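Pillow loft and fill: choosing for side, back and front sleepers
Speaker notes, Indside Bedding Retail Day, Dunleavy, September 12, 2018
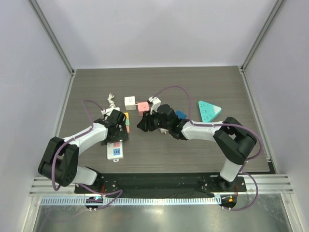 Twin arms over a grey tabletop, with a white and a pink power socket.

SLIDE 1. Scope
Pillows only. Mattress and base questions go to the afternoon session. Loft in this talk means the height of the pillow at its centre, unloaded. Compressed loft means height under the head. Customers read the first figure on the label and sleep on the second.

SLIDE 2. Why loft matters
The pillow fills the gap between head and mattress. The gap depends on sleeping position, shoulder width and how far the shoulder sinks. A soft mattress lets the shoulder down, so the gap gets smaller. Ask what mattress the customer has at home before handing over a pillow.

SLIDE 3. Position
Side sleepers: high loft, firm fill.
Back sleepers: medium loft. Chin should not be pushed toward the chest.
Front sleepers: low loft or none.
Mixed sleepers: adjustable fill, zip access, spare bag for what comes out.
Pause for questions. Someone usually asks about contour shapes. Defer to slide 6.

SLIDE 4. Fill types
Polyester fibre: cheap, washable, flattens early.
Latex: springs back quickly, heavy, little change in loft overnight.
Memory foam: slow response, softer in a warm room. Colour of the foam tells you nothing about density.
Down and feather: low support, needs shaking up daily.
Wool: moderate support, packs down over the first weeks.

SLIDE 5. Store survey
1127 returned cards, Tritumden stores, collected up to last November. 40 cards set aside as incomplete. The cards record stated position only. People are poor judges of their own position after falling asleep, so treat the results as a guide to what customers ask for.

SLIDE 6. Contour pillows
The Florkon contour comes in one height with a removable base layer. Show both sides. The higher ridge goes under the neck for side sleeping. Do not recommend to front sleepers.

SLIDE 7. Fitting in store
Customer lies down on a bed close to their own in firmness, in their usual position, shoulder off the pillow. Look along the spine from behind. Wait a few minutes with foam before judging.

SLIDE 8. Care
Protector under the pillowcase. Fibre can be machine washed if the label allows it. Foam and latex: spot clean, air dry, keep out of direct sun.

Handouts are on the table by the door. Loft chart is on the back page.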